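Finally redid how we sort empties at home. Posting the whole thing because the old system was one big bag in the garage and I know I'm not the only one who lived like that.

---

Background: we moved to Citville in July. Back in our old town everything went in one cart and you forgot about it. Citville wants glass, cans and plastic kept separate, and the drop-off center turns you away if they're mixed. I got turned away.

---

The first time I re-sorted the bag in the parking lot, out of the trunk, in the sun. Sticky. A wasp showed up. I decided the sorting was going to happen at home, on a table, before anything goes in the car.

---

Things I tried before this:

A divided plastic cart from Sendetti. The dividers lift out, and they lift out on their own when you drag it over the garage step. Everything ended up in one pile again. Returned it.

---

Then paper grocery bags. They work for a day. Leftover beer in the bottom of one bottle and the bag gives out on the way to the car. I swept up glass and gave up on bags.

---

What I use now is soft fabric bins, the kind people put on closet shelves. Gray outside, darker lining. Mine are from Lekov. They fold flat when they're empty and they weigh nothing. You can carry two at once if neither one is full of glass.

---

The walls slouch a bit. I thought that would bother me and it doesn't. If you want them stiff, cut a piece of cardboard to fit the bottom. I did it for the glass bin only.

---

The other part is the labels. White cards, thick black letters, one in front of each bin. I printed them in the biggest type that fit. Before the cards I answered the same question every evening. Now people read the card.

--- 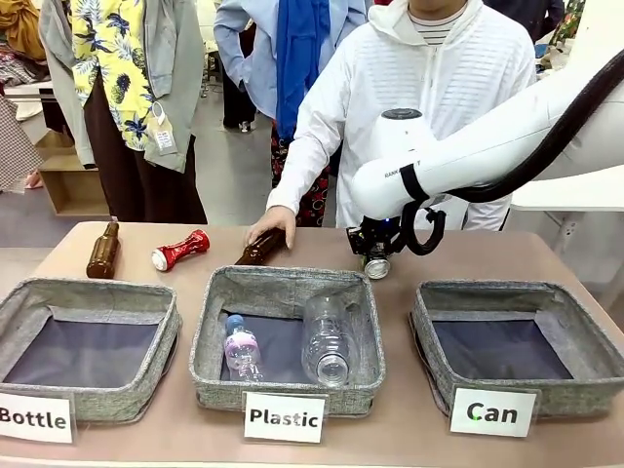 Sorting table, partway through. Plastic bottles are in the middle bin, brown glass and a crushed red can still on the table.

---

I keep the bins along the front edge of the table and put the unsorted stuff behind them. I tried it the other way, bins at the back, and you're reaching over bottles the whole time and knocking them down. Front edge is better.

---

Order I go in, if it helps:

Plastic first, it takes up the most room and clears the table fast. Then cans. Glass last, one at a time, laid in on its side. Don't drop it. Glass on glass chips even in a soft bin.

---

Somebody is going to ask about rinsing. Yes, rinse. A splash of water, swirl, dump, upside down in the dish rack overnight. Skip the soap. The smell problem I had in the garage was all from not rinsing.

---

Caps: the center here takes plastic caps if they're screwed back on the bottle. Loose ones go in the trash. Metal caps from beer bottles I keep in a coffee can. No idea yet if they'll take them, will ask.

---

Paper labels can stay on. I spent an entire evening soaking labels off before I read the sheet they hand out at the gate. Read the sheet.

---

Crushing: I crush some cans and leave others. Our center pays by weight so it makes no difference to them. If your place uses the machines that scan the barcode, leave them whole or the machine spits them back.

---

I did keep a tally for the first stretch, mostly to see if this was worth a table. 547 containers from moving in until I got tired of making marks on the pad. More than I would have guessed for one house. A lot of it is seltzer.

---

Cleaning the bins. The Lekov tag says spot clean. I turned one inside out and hosed it down in the driveway, then hung it over the fence. Took two days to dry all the way because of the lining. Shape came back fine. I'd do it again but not the night before a drop-off run.

---

Things I'd change:

The bins could have better handles. A bin full of glass is heavier than it looks and I carry it from underneath.

The cards fall over when someone opens the garage door on a windy day. I'm going to try binder clips.

---

A neighbor uses the hard stacking crates from Agbeko and likes them. They'd be better if you have to store full bins on top of each other. I don't have the shelf for it and they don't fold, so I'm staying with fabric.

---

Time check, since I complained so much about the parking lot: a drop-off run used to eat most of a morning. Now I load up, drive over, tip each bin into the right container and I'm home before lunch. The sorting itself happens in small batches after dinner.

---

If your town has its own rules, look those up before you print cards. I made a set that said "Glass" and "Metal" before I knew how I wanted to split things, and those are in the recycling now too. Paper goes out at the curb here, separate day.

---

Will update on the metal caps.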